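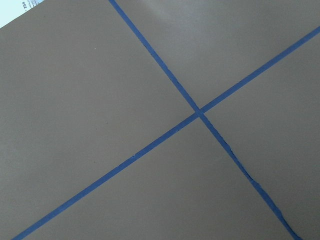 Progress report, second period
Project: Nullov (shared planner for two-arm table work)
To: Consuelo Montoya, Alvarado Fund
From: Wilson Londoño, Konach

Hi Consuelo,

You asked me to keep this one readable, so I've pushed the plots and the config dumps into the appendix and I'm going to just tell you how it's going. Short answer: calibration is done, the planner is mostly done and much nicer to work with than it was in August, and perception is behind where I said it would be. Money is fine.

Calibration first, because it ate the start of the period. In the last report I complained that the two arms disagreed about where the table was. Each one was happy with its own numbers, and then you'd ask both to go to the same point and they'd be 7 millimeters apart (a lot, when you're trying to get a finger under a plate rim!). The old routine solved each arm separately and glued the answers together at the end. The new one solves for both arms and all the cameras in one go, and it runs from a single command. It takes 20 minutes, and I can start it and go get lunch. I've written it up as its own little package so the people at Flostotstead can use it without pulling in the rest of Nullov. They've already sent me two bug reports, which I'm choosing to take as a compliment. 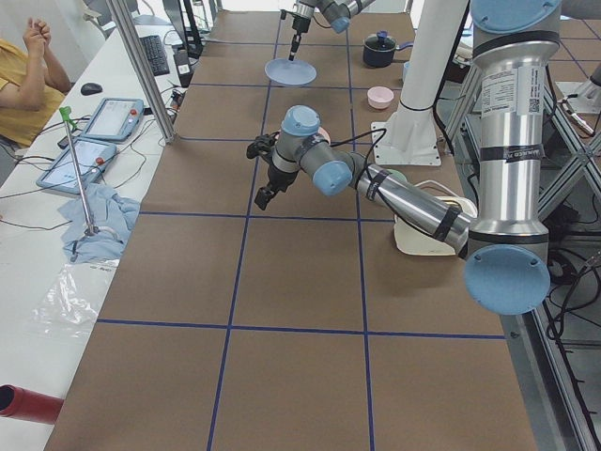 The planner is the part I'm happiest with. What we had before was basically two planners taking turns: one arm would lock the whole table, do its thing, go home, and unlock it. Safe, and painfully slow. Now the lock is per cell. The brown paper on the table is marked off in blue tape, and the software carries the same grid, so an arm reserves only the cells its whole body is going to pass over and gives each one back as it clears it. The "whole body" bit matters more than I expected. A forearm stretched across the table covers far more ground than the gripper at the end of it, and my first version only reserved cells for the gripper. In simulation that gave me some truly beautiful collisions. With the full arm swept in, the far arm can be down at a plate while the near one reaches out over the table, and the planner knows exactly which cells are still up for grabs.

We ran 884 two-arm plans through the simulator with the new reservations on. The planner found a collision-free answer for all but 32 of them. I went through those 32 by hand, and nearly all are the same problem: both arms want to leave through the same cell, neither will back up, and the search times out. I know how to fix it (let the arm with the shorter way home give up its reservation and replan), I just haven't written it yet. It's first on my list.

One more planner thing, since you asked about tooling. There's now a replay viewer. You load a log, drag a slider, and see which arm held which cells at any moment, with the reason for every refused request printed next to it. I built it for myself in a bad mood one evening and now I can't imagine debugging without it.
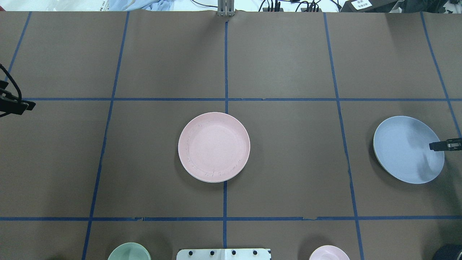
Okay, perception. I promised you plate poses good enough to grasp from without a person checking them, and we aren't there. Finding a plate is easy. Getting the height of the rim right is the hard bit, particularly with pale, shallow dishes, where the depth data gets mushy near the edge and the fit slides down toward the table. I spent too long trying to tune my way out of that. What I'm doing now is fitting the rim as an ellipse in the color image and using depth only to settle the height, and the early numbers look better. They're in the appendix, and please treat them as early. The other nuisance is a gripper hovering over part of a plate. The detector used to shrink the plate to whatever it could still see, so I've started masking the arms out using their joint positions before the fit runs. That works well when the timestamps line up. When they don't, the mask lags behind the arm and takes a bite out of the wrong spot. I need to sort out the clock sync properly instead of patching around it.

So, what I'd like to change in the plan. I want to move the lidded pan task to the next period and give that time to perception. Stacking bowls stays where it is. None of this needs extra money, but it does shift one deliverable, so I need a yes from you in writing.

I'd also like to release the calibration package publicly before the rest. Our agreement says everything comes out together at the end, and I don't think that wording was meant to stop something small like this. Can you check on your side?

Next up for me: the exit deadlock, clock sync, then the rim fit on real grasps with both arms moving. If you'd like to see the replay viewer, I'm free most mornings after ten and happy to share my screen.

Wilson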